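14 May 2018

# A visit to the Drollport Book Fair

I had a half table at Drollport this year, shared with Sioned Gape, who writes the Bonemwood mysteries. The fair is small next to the big conventions. It takes up two rooms and a corridor at the old grain exchange, with the fantasy and science fiction presses in the larger room and crime in the smaller one. We were in the corridor, by the stairs.

Doors opened at ten. The organizers said afterward that 1,817 people came through, up from last January, when it snowed. Most of them walked past us on the way to the Endum Press tables and then stopped on the way back, so the mornings were slow and the selling happened after lunch.

Endum had the new Ffion Parry novel, *Bright*, a week ahead of the shops. They brought 300 copies and sold out before three. It runs to 340 pages and is set on a salvage station where the crew has stopped speaking to the ship. I bought mine early and read the first four chapters on the train home. The opening is slow, but the second chapter picks up once the inspector arrives.
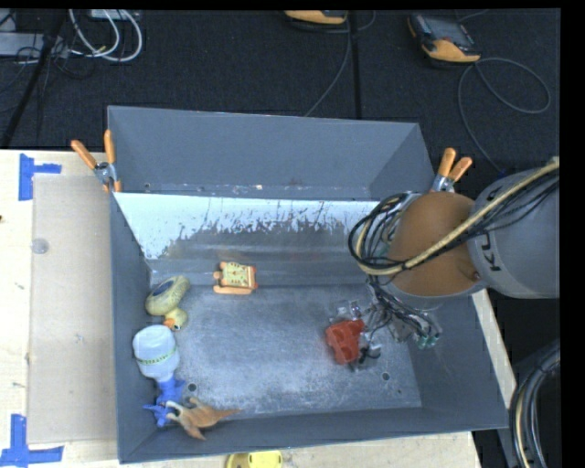
Parry also read in the afternoon, in the larger room, with the chairs turned to face the windows. She chose a chapter from the middle of the book and read for twenty minutes. In the questions she said there will be a second volume – the draft is with her editor – and that it takes place on the ground. Someone asked about her short stories. Endum is collecting them, but there is no date yet.

I went to one panel, on writing a series out of order. Sioned was on it. She wrote the third Bonemwood book before the first and had to change the name of the village twice. The other two panelists disagreed about maps, and that took up most of the hour.

My own total was 168 postcards given away and a good deal fewer books sold. The first volume went best, as usual. Two people asked for the large print edition, which I had left at home.

Tables for next year can be booked from January. The corridor costs less than the rooms, and the coffee stand is at that end.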